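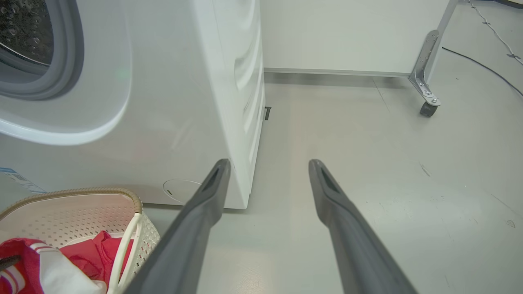

Mitarbeiter (m/w/d) Wäscheservice in Teilzeit, 20 Stunden pro Woche

Die Movari Haushaltsdienste betreuen 46 Wohneinheiten im Apartmenthaus Rorkden. Zum Februar ist eine Stelle in der Wäschepflege zu besetzen.

Aufgaben
Abholung der Wäschekörbe an den Wohnungstüren bis 9:30 Uhr
Sortieren nach Farbe, Faserart und Pflegekennzeichen, Rotes grundsätzlich separat
Beladen und Entladen der Frontlader, Dosierung nach Wasserhärte
Abwischen von Türdichtung und Bullauge nach dem letzten Waschgang
Reinigung der Flusensiebe gemäß Wartungsplan
Trocknen, Falten, Rückgabe im Korb der jeweiligen Wohnung

Anforderungen
Sichere Kenntnis der Pflegesymbole
Deutschkenntnisse mindestens A2
Heben und Tragen gefüllter Körbe, auch über Treppen
Berufserfahrung in Wäscherei oder Hauswirtschaft erwünscht, nicht Voraussetzung

Konditionen
Unbefristeter Vertrag, Probezeit sechs Monate. Arbeitszeit vormittags, Wochenenden frei. Arbeitskleidung und Schutzhandschuhe werden gestellt. Die Einarbeitung umfasst insgesamt 35 Stunden und wird voll vergütet.

Bewerbung mit kurzem Lebenslauf an Saadet Aksoy, Personal. Fachliche Rückfragen beantwortet Ertuğrul Yazıcı, Leitung Wäscheservice, werktags von 13 bis 15 Uhr. Fahrtkosten zum Vorstellungsgespräch werden nicht erstattet.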